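Unit 3: Lighting and Surfaces in Small Offices
Course handout, Friday, September 11, 2020

Read this before the lab. Bring a tape measure and the light meter from your kit.

1. Light levels

Light falling on a surface is measured in lux. For this course we plan general office areas at 300 lux on the work surface and add a task lamp where people read fine print. Take readings at desk height, with the meter lying flat. Do not lean over it. Your own shadow can spoil a reading.

2. Color of light

Cool light makes wood look gray and warm light makes it look yellow. Samples should be viewed under the lamps that will be used in the room. In the Gidel exercise, half the class chose a floor stain by a window and disliked it under the ceiling fixtures.

3. Floors

Pale floors send more light back up to the walls and ceiling. Dark floors hide scuffs but need more fixtures for the same result. Plank floors also have a direction. Boards running away from the door make a short room seem longer.
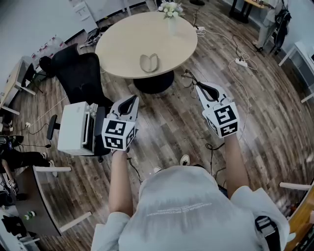
4. Tables

A round table on a center pedestal leaves the knees free and suits short meetings. Allow 36 inches from the table edge to the nearest wall so that people can pass behind a chair. For the Restport plan, use a 72-inch rectangular table in the main room and one round table near the entry.

5. Glare

Glossy tops reflect ceiling fixtures into the eyes. Choose a matte finish, or move the fixture to one side of the seat.

For next week

Measure one room and draw it to scale. Mark the lamps, windows and tables. Write 2 paragraphs on what you would change. Upload the drawing to Dosent as a PDF. Reading: Mishra packet, pages 72 to 78.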